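Wustano Travel Help > Islands and Resorts > Transfers and Boats

Is the seaplane transfer worth it, or should we take the ferry?

Asked by flatwhite_and_fins, Feb 5, 2012

My husband and I are booked for seven nights at the Koubek island resort in April. It's our tenth anniversary and he has been told there will be snorkelling, so expectations are high.

The resort has now emailed to ask how we'd like to get there from the airport. I had assumed, in my innocence, that getting to the hotel was part of going to the hotel. The seaplane is $780 return for the two of us. The alternative is a domestic flight and then a speedboat, at $466 return for the two of us, with a wait of unspecified length in between at an airport I can't find a single photo of.

Our flight lands mid-afternoon. The resort's booking agent (Skedomer) says seaplanes fly "in daylight hours, subject to conditions", which I take to mean when they feel like it. Has anyone done either one? I get a bit green in small boats, if that changes the answer.

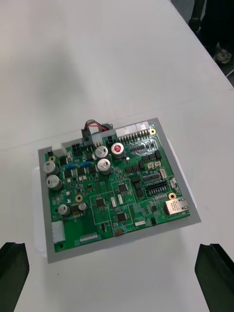
Also, we each have a proper suitcase plus a bag with fins and masks in it. The seaplane's luggage page talks about weight but says nothing about the shape of things, and my husband's fins are very much a shape.

3 answers

Answer from Tove Hedegaard

We've done both, on separate trips to the same island, so I can complain about them evenly.

The seaplane is lovely. You fly low, the colours are as advertised, and you step off onto the resort's own jetty feeling like someone more important. It is also loud, warm, and run to a timetable you'll learn the night before, if then. Ask Skedomer in writing what the last departure is on your arrival day and what happens if you miss it. We missed ours and paid for a night near the airport in a room that overlooked another room.

The domestic flight is just a flight. Our wait for the boat was three hours, with one café and a fridge full of the same biscuit. The speedboat leg was flat as a plate going out and thoroughly unpleasant coming home. If you go green easily, take your tablet before you leave the terminal and sit at the back.

With a mid-afternoon landing I'd ask whether you can mix them: boat out, seaplane back. Some resorts will price it that way if you push. You get the view on the way home, when you need cheering up.

As for the fins, put them flat in the suitcase and weigh the lot at home. They weighed our hand luggage as well.

Answer from reefdad

seaplane. youre only going once

Answer from Marmalade Jim

Have you considered Flekard instead? Same water, you can walk to the guesthouse from the ferry, and with the money you save you could eat lunch, which at a resort is not something to take for granted. I realise this isn't what you asked.

If you're set on Koubek, check whether the transfer price includes tax. Ours didn't, and we found out at checkout along with several other things.

Comment from flatwhite_and_fins

Thanks Tove, I've emailed them about mixing the two. Jim, it's non-refundable, but I'll think of you at lunch. Husband has read reefdad's answer aloud to me twice now.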